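Ticket 3000 – Gorgate cell 2, two-arm cord sorting
Status: Resolved
Opened by: Mỹ Kiều
Date: Dec 8, 2022

Problem
Right arm stops short on the reach toward the white basket. Log shows "wrist position timeout" on step 166, then both arms park. Left arm is fine all the way through!

Tried first
Restarted the Virkex controller – same stop, same step.
Swapped the yellow foam fingertips for fresh ones. No change, but they were due anyway.
Ran the right arm by itself at half speed. It got through step 166 every time, and that was a great clue.

Cause
The lavender cable had too little slack at the wrist. At full speed it pulled tight and the Yagi wrist joint couldn't settle before the timer ran out. I love it when a fault is this simple.

Fix
Unclipped the cable, gave it a longer loop over the wrist, clipped it back on near the gripper. Did the left arm the same way so the two match. Re-zeroed both wrists in Gesuvura and saved the new zero under the cell name.

Result
Full run at normal speed, no timeout, cords in all the baskets. Really happy with how smooth the wrist moves now – go and watch it if you're passing!

Still to do
Check the loop again at the end of December and look for rubbing where the cable meets the white link.
Add the slack length to the setup sheet.

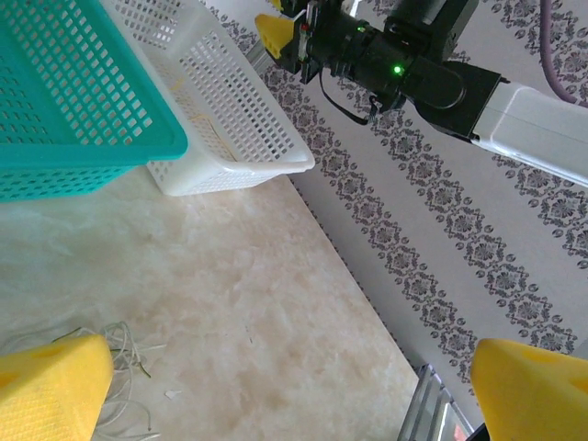
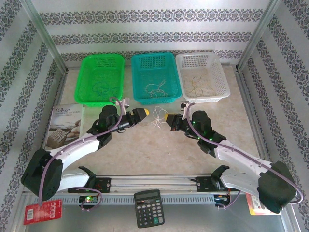
Cell 2: white string on the table between the two arms, baskets at the back (second picture).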